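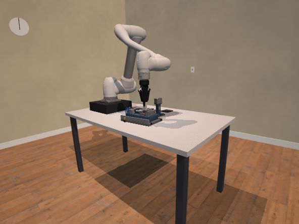 Fig. 1. Gripper pointing straight down over the fixture, white piece under the fingertips.

6. Fault 294 - part lost during insert

Comes up in Plotix when the gripper reports closed but the width is wrong. Either the part has slipped, or it never got picked. The program stops where it is. Arm stays under power - see Caution.

CAUTION: A stopped arm is not a safe arm. Don't reach between the fingers and the fixture until drives are off. If you're running this in the sim only, do it the same way anyway. Habits carry over.

6.1 Clearing the fault

1. Hit Hold. Don't hit Resume, it will try to finish the insert from wherever the part is now.
2. Write down the step number from the log. It goes away when you reset.
3. Set speed to 300 mm/min in the jog window.
4. Jog straight up, Z only. No wrist moves until the part is clear of the fixture.
5. Open the gripper over bare table, remove the part, check both ends for damage.
6. Reset. Fault light should go out. If it doesn't, go to 6.3.

Note: on the two-arm layout Hold stops both arms but Reset only clears the one you have selected. Reset them one at a time, lower arm first.

6.2 Checking the pick position

Most 294s are a bad pick, so check this before you touch the insert settings.

1. Load the layout, switch to top view.
2. Send the black gripper to Pick Ready. Fingers should be open and near the table edge.
3. Compare finger height to the saved value. More than 2 mm out, reteach the point.
4. Step through the close, one step at at time. Watch the width number, not the arm.

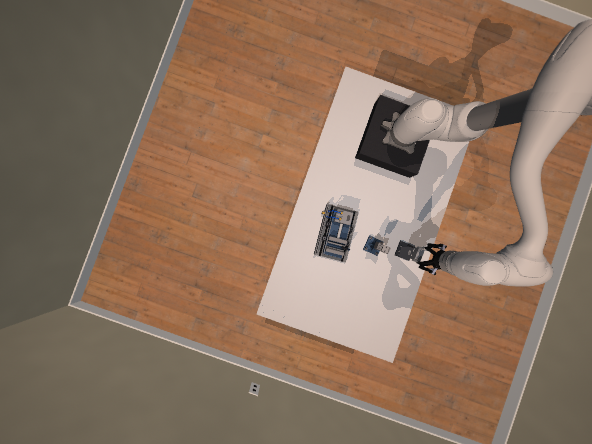 Fig. 2. Top view. Black gripper over the table edge, fingers open by the dark gray box.

5. Repeat 3 times. Same width each time = position is good. Width jumps around = worn pads or wrong part file.

Note: Clulteck part files from before January have the grip width in the wrong field. They load with no warning. Re-export.

6. Now do the same with the other arm parked over the black pad. Some faults only show up with both arms out.
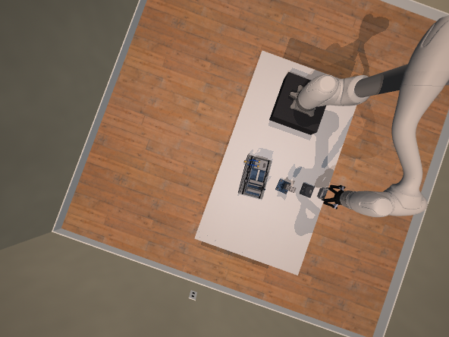
Consuelo Medrano: Step 6 is the one that got us. Single arm was perfect, then 294 on nearly every run with both out. Park point for the second arm had been taught with the old tool offset, and the planner kept bending the pick path to avoid it. Retaught the park point and it went away. Please put that in the main text.

Added, see below.

6.3 Fault will not clear

- Check the tool offset on BOTH arms. An old offset on the parked arm will shift the path of the working one.
- Reteach the park point after any gripper change. Jog down slow, stop at first contact, back off 2 mm, save. 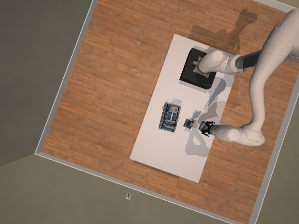 - Save the layout under a new name before you run it again. Plotix overwrites with no prompt.
- Run one full cycle at reduced speed, hand on the stop.
- Still there? Export the log, send to Stonda support with the step number you wrote down in 6.1. Dont delete the old layout, they will ask for it.

WARNING: Do not widen the grip tolerance to make 294 stop. The fault goes quiet and the arm drives a loose part into the fixture.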